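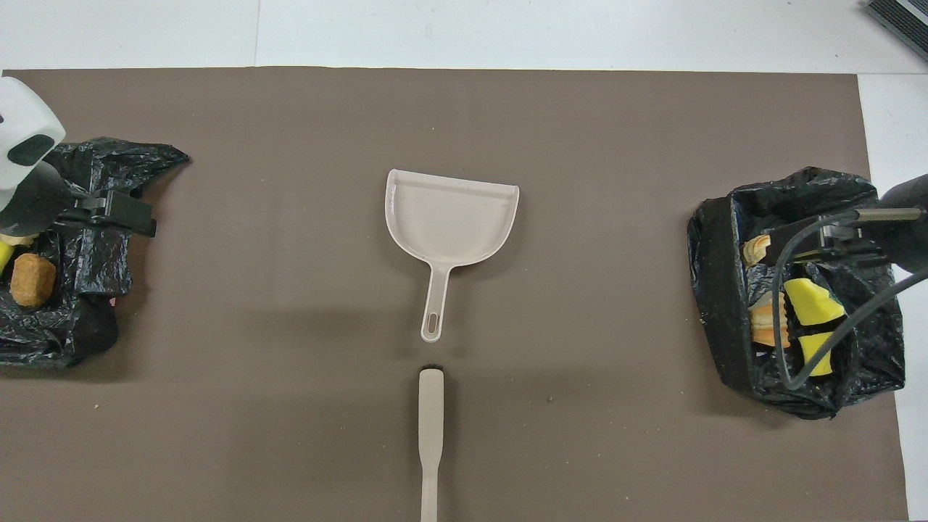

Fallero dustpan and table brush set in beige, on a sheet of our brown covering paper, with black bags for the scraps.

Fallero Table Dustpan and Brush Set

I've been selling cleaning bits out of the Drarklow shop for a good while now, and the thing people come back in to tell me about is almost always this little dustpan. Not the fancy mop, not the expensive cloths. So it finally gets a proper page of its own!

It's a plain beige plastic pan with a wide, flat scoop and a narrow handle, plus a small brush to match. I keep a set on my own worktable, where I cut cork and foam and all sorts of messy stuff, and I reach for it more than I reach for the scissors. A big floor dustpan is a pain on a table (you end up knocking over your coffee with the handle). This one just sits there next to your work until you need it.

What I like about it

The scoop has a slightly raised rim along the back and sides, so crumbs have somewhere to stop. The front is flat and goes down nicely against paper or a smooth tabletop. I did find that it doesn't love a rough surface, so if your bench is all dents and old glue, put some paper down first.

There's a long narrow slot near the end of the pan handle for hanging it up. Mine lives on a nail by the window. A skinny cup hook works too, but a fat coat hook won't go through, I tried.

The brush is short. I'll say that up front, as one customer wrote to me a bit disappointed that she couldn't do her hallway with it. It has a flat, rounded paddle shape with the bristles at the end, and it's meant for sweeping off a desk, a potting bench, a craft table or a kitchen counter after the toast has been at it. For floors, have a look at the Srour long-handle set, and I'm happy to talk you through the sizes.

How I use it with the paper and bags

My routine is pretty simple. I roll out a sheet of the brown paper before I start, big enough to cover most of the table, and I stand a black garbage bag on either side with the edges folded back so it stays open. Offcuts go in one and anything I might use again goes in the other. Then the brush gets the small specks that are left. The paper usually lasts me a few sessions before it's too scruffy, and then it gets folded up with the last of the dust still in it.

The paper and the bags don't come with the set, but plenty of you asked, so I've put them on the same order form. The paper is the dark taupe one from Dastarer, and the bags come on a roll.

Details

Item number: 593
Color: beige
Material of pan: plastic
In the package: one dustpan, one brush
Add-ons: Dastarer brown paper (item 201), black garbage bags (item 400)

Washing

Warm water and a drop of dish soap for both pieces. Shake out the brush and let it dry lying on its side. I wouldn't put either one in the dishwasher.

Stock

I had 80 sets come in with the last delivery and they're going fast, with the next lot due in January. If the order button is gray, drop me a line and I'll put one aside for you when the boxes get here.

Page updated December 3, 2018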